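December, gone nine in the evening

Right, I promised myself I'd write something in here before bed, even if it was only about the desk, and it is only about the desk. I've had the sort of day where I meant to do one small job and it ate the whole afternoon.

It started because Areeba rang just after breakfast to ask if she could still have the desk in the back room for her coursework, and I said of course, it's all clear, and then I went and looked at it. It was not all clear. There was post on it from the spring, two mugs, the Nandel catalogue I keep meaning to put out with the recycling, and a heap of my own bits and bobs that I'd been walking past for weeks. I'd have been mortified if she'd seen it!

So I took the lot off. I mean everything – books on the landing, papers in a carrier bag, mugs in the sink – and gave the top a good going-over with the spray from under the stairs. It's a lovely pale top when you can see it. I'd forgotten. Zeeshan bought it off a man in Stullel when he was first working from home and we carried it up the stairs on its side with Ghazala Paracha from next door shouting directions from the bottom (she was no help whatsoever, bless her, but she did make the tea afterwards).

Then I had to decide what was allowed back on. The mouse mat went first, the big black one with the green snakes. Zeeshan has had it for years and I used to think it was the ugliest thing in the house. I've gone soft on it. It's a nice mat to use, and once everything else was gone it looked quite smart, all that green against the white.
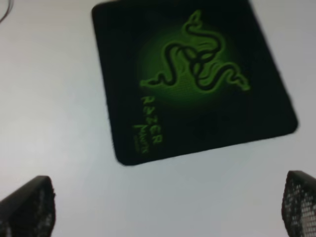
*The snake mat, back on the desk.*

I couldn't decide about the angle. I had it square to the edge, then I sat down and reached for it the way you would with a mouse in your hand, and it felt all wrong, so it's gone skew-whiff again. My elbow likes it that way. Fadi Nimri, who I used to sit opposite at Ballen, had his mat at such a slant that the cleaners straightened it every night and he tilted it back every morning, and neither side ever gave in. I hadn't thought about him in ages. I should send him a card this year. I think I've still got the address, unless it was in the carrier bag.

After that it was the cable. I know it's only a cable, but I spent longer on it than on all the rest put together. I'd pulled it out of the drawer where everything lives and it came out holding hands with an old phone charger and a length of garden string, and once I'd got those off it I thought it would lie flat. It would not lie flat! Whatever shape it had been squashed into in that drawer, it was keeping. I'd smooth out one end and the other would hump itself up into a loop, and there was a mean little curl in it that I worked at with my thumbnail till I got cross.

I went down and had a cheese sandwich and came back to it. It hadn't improved.
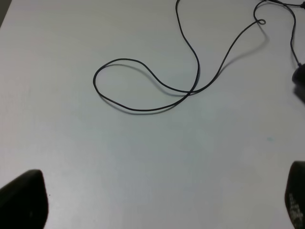

## Later, after the washing-up

Shamim Gondal popped round at half past three to return the cake tin, so naturally I dragged her upstairs to look at the desk. She's good with this sort of thing. Her own cables are all wound up with those little fabric ties, every one with a label on it, and I have been known to tease her about it, but who was the one kneeling on the carpet with a bag of string today? Me.

Her advice was to leave it stretched out for a few hours and let it relax before trying to coil it. She says if you wind a cable up while it's still twisted you only press the twist in harder. She also says you should go over, then under, with each turn, which she showed me twice and I nodded at twice and have completely lost. Something to do with the wrist.

Anyway I did as I was told. I spread it across the desk with the USB end out in the open so I wouldn't go hunting for it later, and let the rest wander over towards the mat as it pleased. The room looked ever so bright with the desk bare like that. I'd been thinking of painting those grey walls, but now I'm not sure I'd bother.
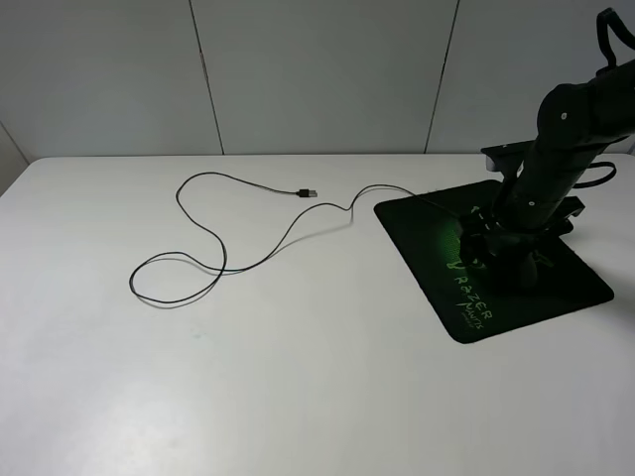
We had a cup of tea while the cable was having its rest, and she told me about the trouble with her boiler. The man from Bangash has been out 3 times now and every time he says it's the valve. She paid £178 for the last visit and it went cold again the same night. I said I'd have been on the phone giving them what for, and she said she had been, she was number something in the queue and listened to a pan pipe tune for most of an hour. I do feel for her. I've told her to come and have a bath at ours whenever she likes and I meant it, though I'll need to get Zeeshan's bike bits out of there first.

She went off at five with half the lemon cake, in the same tin she'd brought back, so that's the tin gone again.

I also rang Areeba to say the desk was ready (I did not mention what it had been like at breakfast) and she asked would the snakes be there. I'd no idea she was fond of them! Apparently when she was small she used to sit under that desk and trace them with her finger on a printout Zeeshan made her, and she gave each of the heads a name. She could only remember one of them, Gerald. I went and had a good look at them after we'd hung up, trying to work out which was Gerald. I've decided on the one pointing up towards the top of the mat, he's got the look of it. 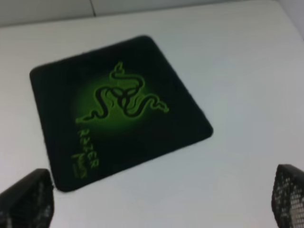

Zeeshan came in at half six and went straight up to see, and the first words out of his mouth were "where's my post?" Not a murmur about how nice it looked. I told him it was in a carrier bag on the landing and he could go through it himself, there must be around 101 envelopes in there and I'd bet most of them are from the bank. He did come down a bit later and say the room felt bigger, so he's forgiven. He'd found a book token in the bag as well, still in its card, from his last birthday.

Jobs for tomorrow, while I remember:

- books off the landing before somebody breaks their neck
- wind the cable up (over, under?? ask Shamim)
- lamp for the desk, the one in our room will do for now
- card for Fadi
- bath clear of bike
- get more lemons

I've got the window open a crack up there to let the smell of the spray out, and I must remember to shut it before I go to bed or the room will be freezing for her in the morning. Going up to do that now.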